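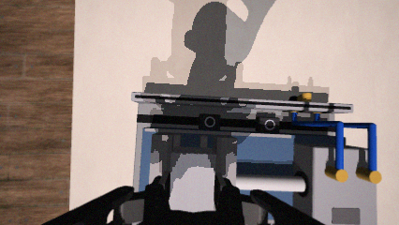 Nicanor Bustos replied to the draft schedule that the team should not begin another set of runs until the contact settings have been agreed in writing, and that a result produced with one group's settings cannot be compared with a result produced with another's. He asked that the matter be entered in the notebook before any further work on the approach code. The request is accepted, and the present entry is the record.

Mahlangu Robotics Workshop, student project notebook
Entry of January 15, 2024
Project: Hetlow entry, simulated manipulation section
Entry kept by: Olga Rivadeneira

Purpose of the session

The session was set aside for the approach and alignment stage on the Flastari station model, run in Driltia. The students were to bring the gripper to the front of the apparatus from the near side of the table, align it below the left ring fitting on the black rail, and stop. Release and withdrawal were not part of the session and are not reported.

State of the model at the start

The station model is the September version with the revised housing. The table, the floor and the lights are unchanged. The translucent panel along the far side remains in place. One group had proposed to remove it in order to shorten the render, and permission was not given, as the rules of the Hetlow section require the station to be used complete.

The two blue tubes with the yellow tips at the right end are treated as fixed obstacles. The arm has no reason to pass near them during the approach, but the planner does not know this, and on earlier occasions it has proposed paths that swing to the right and come back. The keep-out volume was therefore extended to include both tubes down to the tips. It was also extended to cover the white cylinder on the left side of the gray housing, which had been left out by an oversight when the housing was revised.

Contact settings

Three items were found to differ between the groups' configuration files: the friction value for the gripper pads, the solver step, and the contact margin. The first two had been changed by hand at some point in the autumn and the change had not been entered here. The third had been changed by the software when a file was opened in a newer release and saved again.

The groups met at the front bench and compared the files line by line. It was agreed that the friction value and the solver step would return to those given in the Hetlow starter package. The contact margin was discussed at greater length. A wide margin makes the approach look steadier than it is, and the students who had been working with the wide margin were understandably reluctant to give it up, having tuned their stopping distance to it. The narrow margin was adopted. The stopping distance is to be tuned again by each group.

The agreed values are in the shared configuration file. Local copies are to be deleted. Any student who wishes to test a different value may do so under a separate file name that begins with the word "trial," and no result from such a file is to be placed in the results sheet.

Procedure

1. Load the shared configuration and confirm the version line in the console.
2. Reset the arm to the near-side start pose.
3. Run the approach with the gripper open to the width in the shared file.
4. Stop at the alignment pose and save the joint values and the overhead render.
5. Note any contact reported between the gripper and the apparatus, including contacts which do not move the apparatus.
6. Reset fully. A partial reset leaves the joint velocities in memory and is not acceptable.

Step 5 was disputed. Some students held that a light contact should be disregarded if the final pose is correct. The section rules are silent on the point. For our own purposes every contact is noted, and the decision on whether it counts against the run will be taken when the rules are clarified.

Runs

The first block consisted of 100 runs from the fixed start pose. Of these, 40 ended with a reported contact before the alignment pose was reached. The figure is higher than the one in the previous entry, and it should be read together with the change of margin described earlier. The earlier figure is not withdrawn, but it is no longer to be quoted in the project report without the settings beside it.

The second block used a start pose varied at random within the permitted region and was carried on until the end of the session. At closing, the log held 260 entries for both blocks together. The second block has not been reviewed. A number of its entries may prove to be incomplete, for the reason given under "Faults" below.

Reading of the renders

The overhead view is the one the students consult most often, and it caused some confusion. With the present lighting the apparatus and the arm throw broad, overlapping shadows over the table on the far side, and patches of shadow lie over the translucent panel as well. The edge-finding routine written by the second group was taking the border of the darkest shadow as an edge of the station. It therefore returned a station outline that extended well back over the beige table, and the alignment computed from it was wrong in a consistent direction.

Two remedies were considered. The first was to turn the shadows off. The second was to leave the lighting alone and restrict the search to the area of the black rail, where the two ring fittings give a good contrast against the blocks that carry them. The second remedy was chosen. The competition render will be supplied with shadows, and a routine that depends on their absence would be of no use there.

The routine now looks for the pale ring on the right block first. It is the brighter of the two in our lighting and was found more dependably in the students' checks. The thin gray ring on the left block is then searched for at the known spacing. The students are reminded that this spacing comes from the model file and is not to be measured from the render.

There remains the question of the bracket. From above, the dark gray bracket and the black center of the gripper lie close together, and the routine at present makes no attempt to separate them. Once the gripper is in front of the apparatus, the pose of the gripper should be taken from the joint values alone. A student asked whether the whitish block between the two sides of the gripper could serve as a marker instead. It was agreed to try this in a trial file. The doubt expressed was that its upper and left portions fall into shade, so a plain brightness threshold would be likely to keep only the lower portion.

Faults

The logging script stopped writing during the second block and resumed without a message. The cause was a full disk on the bench machine, where old renders had not been cleared. Space has been made. The script has been amended so that it halts the run when it cannot write, and this amendment should have been in place from the beginning.

The planner proposed a path through the floor on one occasion. The start pose had been entered with the wrong sign. The run was removed from the log and is mentioned only so that the gap in the numbering will be understood.

One group reported that the gripper linkages passed into each other when opened fully. This was confirmed. Self-contact between the linkages is disabled in the starter package, evidently to save time, and we have no authority to enable it in the competition files. The opening width in the shared file is well short of the limit and the difficulty does not arise in normal use.

Clearance at the bracket

The clearance between the gripper and the bracket uprights at the alignment pose was set at six millimeters on each side. Nicanor Bustos considers this too small for a varied start pose. The undersigned considers that it can be held if the last part of the approach is slowed, and that a wider clearance would require the wrist to be turned, with a loss of reach. The question is left open until the second block has been reviewed. Both views should be put before the students, who will have to defend one of them at the section interview.

Conduct of the session

Attendance was complete. The division of work was uneven, with the same few students at the keyboards throughout. At the next session the roles of operator and recorder are to be exchanged at the midpoint. Recorders are to write in ink and to initial corrections. Two pages of the bench log were in pencil and have had to be copied.

Outstanding

Review of the second block, with incomplete entries marked and retained.
Retuning of the stopping distance by each group under the shared configuration.
Letter to the Hetlow organizers on light contacts, to be drafted by the third group and read by Nicanor Bustos before it is sent.
Trial file for the block marker.
Deletion of local configuration copies, to be confirmed by initials on the sheet by the door.

O. Rivadeneira

Added after closing: the shared configuration file was opened once more in the newer Driltia release and saved, and the contact margin had changed again. It has been restored and the file set to read-only. Until further notice the file is to be edited only on the bench machine.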